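Folding tips from the Drorkitley laundry study

Pick up a soft top by one folded edge and let the rest hang.

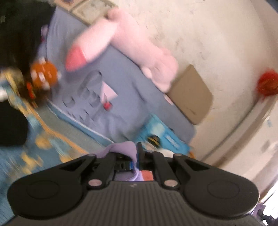

Sorting comes before folding. Svenja Oltmanns, who ran our trials, counts a grip as good when it holds one layer of clothing and nothing else. Lavender cloth caught at the fingertips, with plush toys close by, is a hard case for the software. Move toys to a chair first.

Lay the top flat and smooth it from the collar down. In 2000 recorded grips, two-finger pinches near a seam slipped least.

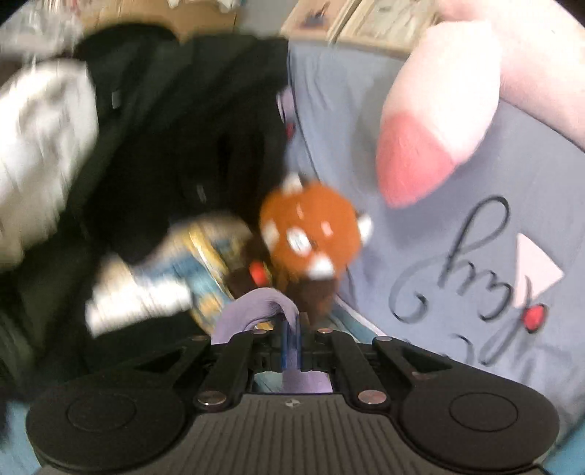
Fold the sleeves in, then bring the hem up. Three folds are plenty for a sweatshirt.

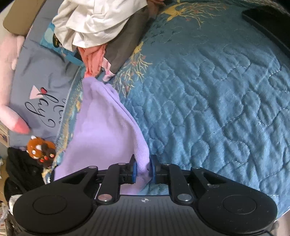 Clamville, April

Beverley Sugden is repeating the trials with towels. Pinch those at a corner.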